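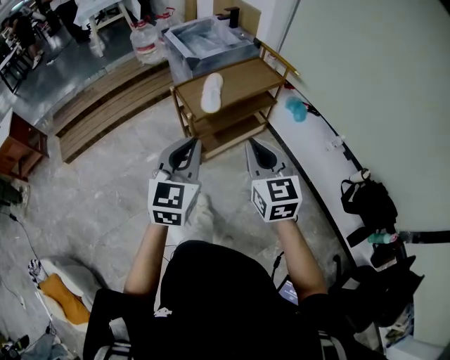
Herkelach Housing Trust: An Interview with the Director of Tenant Services

The Herkelach Housing Trust manages 334 apartments in the Nostport district, most of them built for families of mill workers. In January the Trust changed the way it handles repair requests, and the Nostport Quarterly met with its director of tenant services to discuss the new arrangements.

Under the former system, tenants reported problems by telephone between 9 a.m. and noon. Requests were written on cards and passed to the maintenance office at the end of the day. "A card could sit in a tray over a long weekend," the director said. "We had tenants calling three times about the same radiator, and each call produced a new card."

Requests are now entered in a shared register as they arrive, by telephone, by letter, or at the front desk on Karaca Street. Each receives a number, and the tenant is given a date for the first visit. The Trust closed 3,104 requests in the last full year of the card system. The director declined to predict a figure for the current year. "I would expect it to go up at first, as people report things they had given up on," the director said. "A higher number would not trouble me."

The Trust has also divided its properties into 4 maintenance areas, each with its own lead technician. The director described this as the harder part of the change. Technicians had been used to working across the whole district, and several preferred it. "They knew every boiler in Nostport. We were asking them to give up part of that, and we had to listen to their objections."
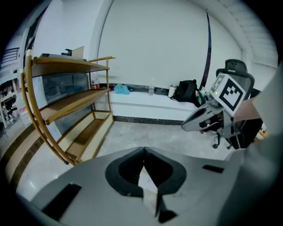

One tenant of the Ollimus Court building, reached separately, said that visits now come on the day promised but that the letters announcing them are hard to follow, and asked why they could not be a single page. The director accepted the point. A shorter letter is being drafted, and it will be sent first to Ollimus Court for comment.

On the subject of cost, the director was more reserved. The register was paid for from the existing office budget, and rents were not raised to cover it. Window replacement on the north side of Karaca Street remains without funding. "We have applied twice and will apply again in the spring. I have told the tenants there exactly that."

The front desk is open from 8:30 a.m. Tenants who reported a repair before January and have not received a number are asked to contact the desk, so that the request can be entered in the register.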